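Vachon Opens Computer Refurbishing Workshop in Skivham

SKIVHAM, October 6, 2018 - Vachon, a regional electronics reuse company, has opened a workshop in Skivham that will repair and resell used desktop computers. The site is on the ground floor of the former Basau print works and employs 34 people. It replaces a smaller facility in Starkevholm that closed in May.

The workshop will accept desktop towers, monitors and keyboards from households, schools and small businesses. Machines that can be repaired will be cleaned, tested and sold with a new power cord and a one-year warranty. Machines that cannot be repaired will be taken apart for spare parts, and the remaining metal and plastic will go to a licensed recycler.

"Most of the desktops we get are retired because of a failed drive or a worn-out power supply," said Widad Semaan, general manager of Vachon. "Those are ordinary repairs. Parts are easy to find and the rest of the machine usually has years left in it."

All storage drives are erased before a computer is offered for sale. Drives that fail the erasure check are shredded on site. Business customers will receive a written record listing the serial number of each drive and the method used. Households can ask for the same record at the counter at no charge.

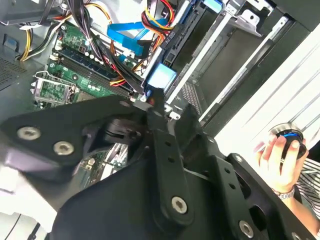

Do I need to remove my hard drive before I drop off a computer?

You can leave the drive in place, and our staff will erase or shred it. If you prefer to keep it, take it out first and tell the person at the counter.

Refurbished desktops will be sold from a shop at the front of the building and by mail order. Prices start at $63 for a tower without a monitor. Schools and libraries in the Skivham district may place orders of five or more machines at a reduced price, with delivery included.

Birutė Adomaitis, who manages the shop, said the first orders came from two local schools. "They wanted identical models so that they could keep one set of spares," she said. "We held back matching towers from the Starkevholm stock for them."

Vachon will also hold a repair evening once a month, led by senior technician Urmas Strazds. Visitors may bring one desktop computer each and will be shown how to replace memory, drives and fans. Places must be reserved in advance by phone or at the shop counter. Laptops, printers and televisions are not accepted at the repair evenings.

The drop-off counter is at the rear entrance, with short-term parking for 3 vehicles. Batteries and loose light bulbs cannot be taken.

Press contact: Tõnu Mägi, Vachon, Skivham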